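**Thread: Turn-key greenhouse or piece it together? (cucumbers, cool climate)**

**glasshouse_gumboots** wrote:

Hi all! Long-time reader, finally posting because I'm too excited to keep it to myself. We've got the go-ahead for a proper heated greenhouse at our place outside Rirklow — 11 bays, poly roof, gutters at 5 metres, mostly cucumbers with a few rows of eggplant for the farm gate. I've wanted this since I was a kid picking beans for my aunty.

Now the big decision. Tronstead have quoted us for the lot: structure, heating, irrigation, screens, climate computer, commissioning. One contract, one phone number. Or we buy the frame from them and find our own people for the rest, which on paper saves a fair whack of money.

Would love to hear from anyone who's done it either way. What did you wish you'd asked before you signed?

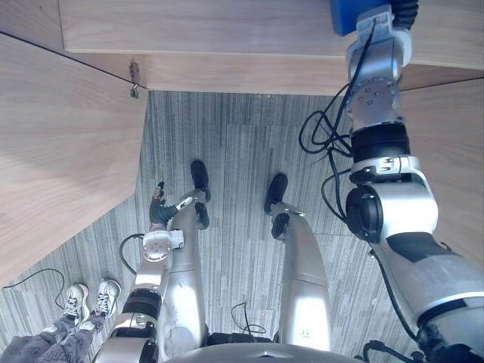
*Looking down at the striped carpet, both feet on the floor.*

---

**drip_and_drain** wrote:

Congratulations!! Eleven bays is a lovely size, big enough to pay a grower and small enough to walk before breakfast.

We went turn-key (different supplier) and I'd do it again tomorrow. Our boiler and our climate computer refused to talk to each other for the first fortnight, and it was one call. They sent their own bloke, he swapped a board, and we planted on schedule. If I'd had a boiler firm and a controls firm pointing at each other I'd have lost the first crop and possibly my marriage.

Ask what "commissioning" covers. Ours was meant to include 3 visits in the first season, and I had to dig out the paperwork to get the last one.

---

**northside_toms** wrote:

I'll be the grump. Turn-key is great until you want something changed. We asked for the gutters to be hung 200 mm lower after the drawings were signed off and the variation cost made my eyes water. When we built the second house ourselves I moved things around with a phone call and a slab of beer.

You also learn your own greenhouse when you build it. I know where every valve is because I put half of them in. My neighbour has a gorgeous turn-key house and rings *me* when the fogging plays up.
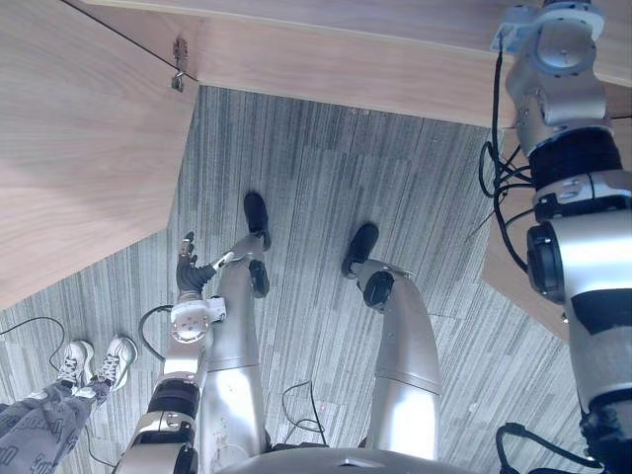 And before anyone jumps in, yes, I know it took longer. It took a whole extra winter. But I had the old house cropping the whole time, so there was no hurry. If this is your only income then maybe I'd lean the other way.

---

**glasshouse_gumboots** wrote:

Brilliant, both of you, thank you! It would be our only covered crop, though we've got pumpkins and garlic outside that pay some bills. The plan is plants in by March, so an extra winter would hurt.

I hadn't thought about gutter height at all. Is lower better for cucumbers? We're planning high-wire, and everyone here seems to want them as tall as they can get.

---

**northside_toms** wrote:

For high-wire cukes leave it where it is. We went lower for reasons to do with an old shed and a wind problem. Don't copy me!

---

**ostell_flats** wrote:

Somebody has to stick up for the middle path. We're on the river flats at Ostell and did structure, heating and screens as one package, then irrigation with a local mob. Loved it. Water is the part you'll be fiddling with every single day for the rest of your life, so you want those people twenty minutes away. The rest you set up once and then mostly leave alone.

The catch is the boundary between the two. Ours was the slab penetrations for the pipework. Both contracts said "by others". Guess who was out there with a hired core drill :)
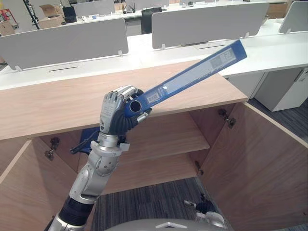 Whichever way you go, get the full handover documents on paper as well as on the portal. I mean the wiring diagrams, the substrate and slab levels, the pump curves, the lot. Ask for it in the contract and hold back a bit of the last payment until it's in your hands. Ours fills a dark blue binder much like that one, with the finger hole low on the spine and a white label, and it lives in the pump shed where the electrician can find it. When the portal changed over to a new login system we were locked out for a week in the middle of a heatwave, and that folder was worth its weight in gold.

---

**drip_and_drain** wrote:

Seconding paper! Though I'd keep it somewhere drier than a pump shed. Ours went mouldy by the second season and the heating schematic is now one solid brick.

---

**ostell_flats** wrote:

Ha, fair. It's in a tub with a lid. The tub is in the pump shed.

---

**yoo_valley_greens** wrote:

Don't agree with holding back the last payment, sorry. We're a small install crew as well as growers (Yoo valley, leafy stuff mostly) and it's a horrible way to start a long relationship. Tie each payment to a stage and make the documents one of the stages. Same result, and everyone knows where they stand.

On the original question, I'd go turn-key for a first house. You'll have your hands full learning the crop! The grower's job in that first season is huge — crop work, labour, scouting, packing, finding out your cool room is too small. I've watched keen people run themselves ragged doing that while chasing a screen motor from overseas.

One more thing to ask Tronstead: who does the grower training, and is it in your greenhouse with your computer, or a day in a meeting room somewhere? Push hard for in your greenhouse.

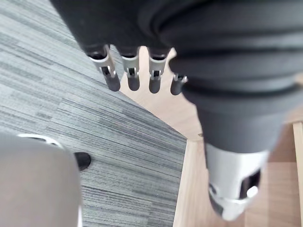

*Four fingers in a row, silver at the middle joints.*

---

**northside_toms** wrote:

Stage payments, yes. That's a better idea than either of ours and I'll admit it through gritted teeth. Still reckon you should be on site every day they're building. Take photos of every trench before it's filled in.

---

**glasshouse_gumboots** wrote:

You're all legends. Read the whole thread out at the kitchen table tonight and we've landed on this: turn-key for the structure, heating, screens and controls, and we're getting a separate price on irrigation from a crew in town before we decide on that bit. I've written "who drills the slab???" across the top of the quote in red. Stage payments are going in, with the paper documents as their own stage.

And I'll be out there every day with my phone, trenches and all. Try and stop me!

Next question is screens, single or double layer with our frosts. I'll start a new thread for it once the revised drawings turn up.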